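Besuchsbericht der Arbeitsgruppe Technik im Trerkero e. V.
Stand: 2. Juli 2025

Auf Einladung der offenen Werkstatt Drustarell besichtigte eine Abordnung unseres Vereins den dort laufenden Eigenbau eines handgeführten Greifwerkzeugs. Anlass war die im April getroffene Vereinbarung beider Häuser, Konstruktionsunterlagen und Werkstattzeiten künftig gegenseitig zur Verfügung zu stellen.

## Werkstatt und Ausstattung

Die Werkstatt verfügt über 80 Quadratmeter Nutzfläche, einen abgetrennten Raum für die Holzbearbeitung und drei Druckerplätze. Die Elektronikplätze wurden im Frühjahr neu verkabelt. Durch das Haus führte Chun-yin Siu, der auch die Fragen zur Konstruktion beantwortete. Ein Rundgang durch das Materiallager war wegen laufender Umbauten nur eingeschränkt möglich.

## Das Bauvorhaben »Dradora«

Unter dem Namen Dradora entsteht ein Greifer, der von Hand geführt wird und dessen Backen sich über einen Abzug im Griff öffnen und schließen. Die gewonnenen Aufnahmen sollen später einem kleinen Tischroboter als Vorlage dienen – dieser selbst ist bislang nur als Zeichnung vorhanden. Die Materialkosten je Gerät beziffert die Werkstatt mit 234 Euro, Kamera und Kleinteile eingeschlossen.

Besondere Aufmerksamkeit gilt den Greifflächen. Harte Backen gleiten nach Auskunft der Werkstatt an glatten Kartons leicht ab und drücken weiche Verpackungen zusammen. Erprobt wird daher mit strukturierten Auflagen und an Gegenständen des täglichen Gebrauchs, darunter Getränkekartons, Schaumstoffnetze für Obst, Tüten und Papiertücher auf nachgiebigem Untergrund.
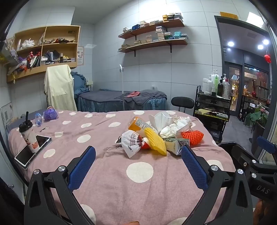
Lindemann merkte dazu an, die Auflagen seien aus seiner Sicht die eigentliche Schwachstelle jedes Selbstbaus, da sich der Kleber bei häufigem Gebrauch an den Kanten löse. Er empfahl, sie künftig in eine gedruckte Nut einzulegen, damit sie sich ohne Werkzeug wechseln lassen. Die Werkstatt nahm den Vorschlag auf und will ihn mit der nächsten Backenform umsetzen.

## Aussprache

Im Anschluss wurde über die Dokumentation gesprochen. Schaltplan und Stückliste liegen vor, die Druckdateien sind dagegen in mehreren Fassungen abgelegt und nicht durchgehend bezeichnet. Für den Nachbau in unserem Hause ist eine bereinigte Fassung erforderlich. Die Werkstatt sagte zu, diese binnen acht Wochen bereitzustellen.

Offen blieb die Frage der Verschraubung. Nach über 3 Monaten Erprobung haben sich einzelne Gelenke gelockert; ob Sicherungsmuttern genügen oder die Arme verstärkt werden müssen, soll ein Vergleich zweier Ausführungen zeigen.

## Weiteres Vorgehen

Die Arbeitsgruppe schlägt dem Vorstand vor, den Nachbau eines Geräts zu genehmigen und die Kosten aus den Mitteln für Lehrmaterial zu bestreiten. Ein Gegenbesuch der Werkstatt Drustarell ist vorgesehen, ein Termin wurde noch nicht vereinbart.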